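Section 4: Setting Up the Ground Floor Hall

Welcome to the best part of the guide! By now you have your key card, you have found the breaker panel (Section 2) and you know how to bring people in from the street (Section 3). This section gets the hall itself ready for a working day: doors, coats, lockers, paper, lights and projector. Done in this order it goes quickly, and the room feels wonderful when it's finished.

The steps apply to the hall at Palham only. The Clornlow building has its own guide, and the lighting steps there are quite different.

4.1 Before You Start

You will need:

- the hall key ring (the one with the green tag)
- the projector remote, from the key safe
- a pencil for the sign-in sheet
- a soft dry cloth
- the folding step from the closet under the stairs

Read through 4.2 to 4.8 once before your first solo setup. If you can, walk it with someone who has done it already. Aníbal Vilela is usually glad to come along, and he knows every sticky latch in the place.

NOTE: If there is an event the same evening, check the booking sheet first. Evening groups sometimes want the rack and the chairs left somewhere unusual, and it saves moving everything twice.

4.2 Opening the Glass Doors

The double doors are the pride of the building, and on a clear morning the trees outside make the whole hall feel like part of a garden. They are also heavy, so take them one at a time.

1. Unlock the right-hand door from inside with the long brass key.
2. Push it open until you feel the closer catch, then let go gently.
3. Slide the bolt at the foot of the left-hand door up, then the one at the head. Use the folding step if you need it.
4. Open the left-hand door the same way.
5. Close both doors again and check that they meet evenly in the middle.

CAUTION: Keep your fingers away from the hinge side. The gap closes faster than you expect.

CAUTION: Do not wedge the doors open with a chair. In wind the closer pulls against the wedge and the arm can bend. If you need the doors open for a delivery, use the two rubber stops from the closet.

The arched window over the doors does not open. For fresh air, use the doors themselves or the vents described in Section 7.

4.3 The Clothing Rack

I love this rack. Before we had it, coats ended up over chair backs and railings, and every afternoon finished with a hunt for somebody's sleeve. Now people come in, hang up and get going.

1. Roll or lift the rack to its place in front of the wall. Leave enough room behind it for one person to pass.
2. Press down on each end of the bar to make sure it is seated.
3. Move any garments left from the day before to one end, so the free space is all together.
4. Face the hangers the same way, hooks pointing back toward the wall.
5. Put the heaviest coats near the uprights and the light things in the middle.

Bags can go on the floor under the rack, but keep them within the line of the feet so that nothing sticks out into the walkway. Anything with a laptop in it belongs in a locker.

NOTE: Garments left longer than 2 weeks go to the lost-and-found box in the office. Write the date on a slip and pin it to the collar. Please don't fold leather or anything lined; hang it on the office door.

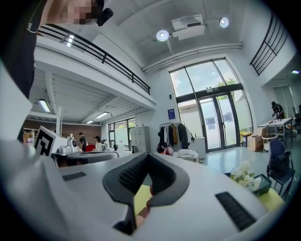

If the rack starts to lean, take everything off before you try to straighten it. Loosen the bolts at the foot with the small wrench on the key ring, set the uprights true, and tighten a little on one side, then a little on the other. It's a five-minute job and very satisfying — the bar comes back dead level and the hangers stop creeping downhill.

CAUTION: Never hang lighting cables, banners or backpacks from the bar. It is made for clothes.

4.4 Lockers

The metal locker cabinet stays against the wall. It is fixed at the back, so please don't try to shift it to sweep behind; the long-handled brush reaches in from the side.

1. Open each door and look inside. Remove cups, wrappers and forgotten lunches.
2. Wipe the shelves with the dry cloth. Damp cloths leave marks that are a pain to get off.
3. Check that each key turns freely. If one grinds, put a little graphite in the lock. Do not use oil.
4. Leave the doors shut and the keys in.

A key that goes missing should be written in the hall book the same day, with the locker number beside it. Spares are ordered through Sampaio, and they will ask for the code on our account card, 1534. An order placed in the morning tends to arrive while you still remember what it was for, so don't let it wait.

4.5 The White Cabinet and the Paper

Everything printed lives at the white cabinet: sign-in sheets, floor plans, feedback forms and the spare copies of this guide. A new pack holds 1000 sheets, and it is much nicer to open a fresh one before the old one runs out than during a full house!

1. Square up the stack of papers in front of the cabinet and remove anything out of date.
2. Put today's sign-in sheet on top, with the pencil.
3. Check the shelf inside for at least 16 floor plans. Print more in the office if you are short.
4. Close the cabinet fully. The left door goes first, then the right.

NOTE: Do not stack paper higher than the cabinet handle. Tall piles slide when the doors open and a breeze comes through.

If a visitor leaves papers behind, put them in the tray inside the cabinet with a note of where you found them. Don't read further than you need to find a name.

4.6 Lights

The hall has two sets of lights, and getting to know them is half the fun of this room. The fluorescent fixtures under the mezzanine are on one switch. The round lights on the main ceiling are on another, with a dimmer.

1. Turn on the mezzanine fixtures first. They light the area where people gather when they come in.
2. Wait for them to settle. A short flicker at the start is normal.
3. Turn on the round ceiling lights and bring the dimmer up slowly.
4. Stand in the middle of the floor and look up. Note any light that is dim, buzzing or out.

On a bright day you may find that you want the round lights low or off. The walls and ceiling are white and throw the daylight a long way, so trust your eyes and leave the dimmer where the room looks good.

CAUTION: Do not change tubes or lamps yourself. Ceiling work is booked through the office and done from a proper platform.

4.7 Projector

The projector hangs from the ceiling, and there is no reason to touch the unit itself. Everything is done from the remote.

1. Point the remote up at the projector and press the power button once.
2. Give it time to warm up. Pressing the button again will start the shutdown, and then you have to wait for the whole cycle.
3. Choose the input marked WALL for a laptop at the floor socket, or DESK for the office computer.
4. Show the test page and check the corners for focus.
5. If no one is presenting in the first hour, put it on standby.

NOTE: A picture that looks washed out usually needs less room light. Bring the dimmer down before you go hunting in the menus. Kohei Arai spent most of a morning on color settings in July, and the dimmer fixed it in a second.

4.8 Mezzanine and Railings

Go up last, once the floor is ready. The view down over the hall is the best check you have: a crooked rack or a blocked walkway shows at once.

1. Walk the length of the mezzanine with one hand on the black railing. It should feel solid the whole way.
2. Look for anything resting on or hung over the rail and take it down.
3. Look along the floor edge for small items such as pens, cups and screws.
4. Check the second balcony in the same way.

CAUTION: Nothing may be placed on top of the railings, even for a moment. There are people below.

CAUTION: If a section of railing moves, close the stairs with the chain and call the office before you do anything else.

4.9 Common Problems

The doors don't meet in the middle.
One of the bolts on the left-hand door is probably still partly down. Lift both bolts, open and close the door, and try again. If there is still a gap, look for grit in the floor track.

Hangers slide to one end.
The rack is out of level. See 4.3.

A locker key turns but the door stays shut.
Push the door in firmly while you turn. If that doesn't free it, leave it locked and put it in the hall book.

The dimmer hums.
Turn it fully up and back down once. A hum that stays should be reported, with the time you heard it.

The remote does nothing.
Swap the batteries. Spares are in the key safe, in the tin marked Jarkance.

4.10 Leaving the Hall for the Next Person

When you hand over during the day, walk the next person from the doors to the rack, past the lockers and cabinet, and up to the mezzanine. Tell them about anything in the hall book, and give them the key ring and remote by hand — please don't leave either one on the cabinet.

Closing down at the end of the day is covered in Section 5. Have the hall book with you when you start it.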